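Vambridge open house, quick notes

Typing this up fast before I forget it all. Open house at the Vambridge building, Apr 22, 2018, doors at ten, I got there closer to eleven because the parking lot exit is badly marked and I drove past it twice. Free entry, paper wristband, coffee in a tent. Coffee was ok.

129 people on the list by the time I signed in, the sheet was right there on the desk. Felt like more. Narrow hallways.

Started with the floor coverings room since a lot of you asked about it after my November post. Carpet samples, mats, runners, the whole side of the building basically. Shoes stay on, which surprised me. Dretine has the lease on that half and they had most of their line out. Beige, beige, gray, more beige. If you wanted color you were out of luck, one rust red runner by the door and somebody had already put a sold tag on it.

What I did like: the low ridged stuff. You can feel the ridges through a thin sole and a vacuum goes over it without grabbing. I asked about chair wheels and got a long answer I only half heard — the tent had a generator going right outside the window. Short version, go with the ridges and not across them. Seams were the weak spot. They had two lengths butted together near the back wall and my toe found it right away.

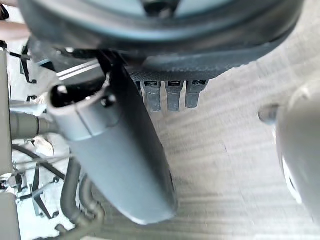

Price was the other thing. 180 a roll for the narrow width, and thats without the backing. The wide width they wouldn't quote on the spot, you fill out a card. I filled out a card. No word yet.

Light beige shows less lint than I figured, but drop a coffee on it and good luck. One lady had done exactly that by the entrance and they were dabbing at it with paper towels the whole time I was in there. Left a ring.

Then upstairs to Arai. Smaller room, much warmer, windows painted shut. Mostly edging and underlay, foam in different thicknesses you could stand on with one foot each. Good idea, kind of a line for it. I liked the second thinnest. The thick one felt like a gym and I'd trip on it at home for sure. They hand out little cut squares, take a few, mine are already in the kitchen junk drawer.

Helanine was supposed to be on the same floor and wasn't. Sign on the door said moved to room 7, room 7 was locked, came back at 2 and still locked. So no notes on them, sorry to the person who emailed me about the stair treads.

Lunch was a taco truck out back. Long wait, worth it, get the potato one. Seating is a loading dock and some upside down crates.

Other stuff:

Restrooms ground floor only.

Samples bin by the exit is free but picked over by noon. Offcuts, mostly, a few big enough for a door mat. I got one decent peice, same ridged beige, trimmed it with kitchen scissors and it's under the dog bowls now.

Cards only at the Dretine desk, cash only upstairs. No idea why.

They said theres another open house in November — I'll probably go if the Helanine room is open. Going to measure the den first this time, I stood there like a dope guessing at the width and the guy had to put his pen down.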